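Sastry Institute of Hotel Studies, Hamton
May 23, 2023

1/ Applications are open for the two-year Diploma in Hotel Operations at our Hamton campus. Teaching begins in October.

2/ Applicants must have completed secondary school in any stream. Those awaiting final results may apply, but must submit their mark sheet before enrolment.

3/ The written test carries 76 marks and covers English, everyday arithmetic and general awareness. Marks are not deducted for wrong answers.

4/ The application fee is Rs 300 — it is not refunded if an applicant withdraws. Payment is accepted online or at the Sudevard office.

5/ The hostel has 27 places for first-year students. These are given in order of merit, and a separate form is required.

6/ Admission letters will be sent by email only. Applicants should check that the address on their form is correct.
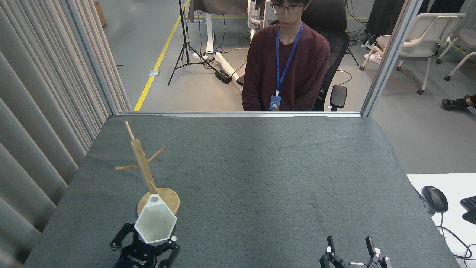 May an applicant sit the written test before school results are declared?
Applicants awaiting results may sit the test, and any offer made to them remains provisional until the mark sheet is received.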